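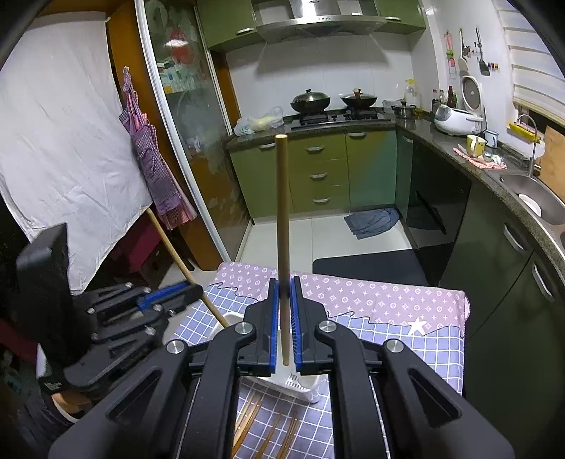 Chopsticks at the kitchen table, one at a time. The blue ridged pads close on a stick over the white rack.

About Lellum

Lellum is a meal kitchen and a dishroom. We cook, pack and wash for offices and two day-care centers, and we have been at it long enough to have bought several machines that were going to change everything. One of them makes a very good shelf.

People who visit us lately want to hear about the grippers. We try to keep our answer short. They pick things up and put things down, and on a good day they do it the way a new hire does in the first week. Chopsticks are hard for them. So are spoons that nest.

What we were promised

The supplier, Torkunex, told us the sorting station would give every shift back two hours. We wrote that on the whiteboard in June and it is still there, with a question mark after it. In our own count over one month, the station handled 2,537 pieces of cutlery, and 124 of them had to be picked up and redone by hand. You can call that a success if you like. The person doing the redoing has a different word for it.

What changed for the crew

Sorting used to be the job you did sitting down, talking, at the end of a long shift. Some of us hated it and some of us liked it best. Now one person watches a station and clears it when it stalls, and watching is tiring in a way that we had not budgeted for. We moved the breaks closer together after the first few weeks.

Wrists are better. Two people who used to wear braces at work have stopped. We would like to give the machines full credit, but we changed the table height that same month.

Leen Salameh, who runs the dishroom, asked for three rules before she would let anything stay:

Any worker can switch a station off without asking.
No hours are cut on the strength of a supplier's estimate.
The crew decides which jobs get tried next.

The next job on the crew's list is lids. Nothing on the list involves knives.

Visiting

The Morance kitchen is open to visitors on Sunday from 10. Wear closed shoes, and ask the crew what they think before you ask us.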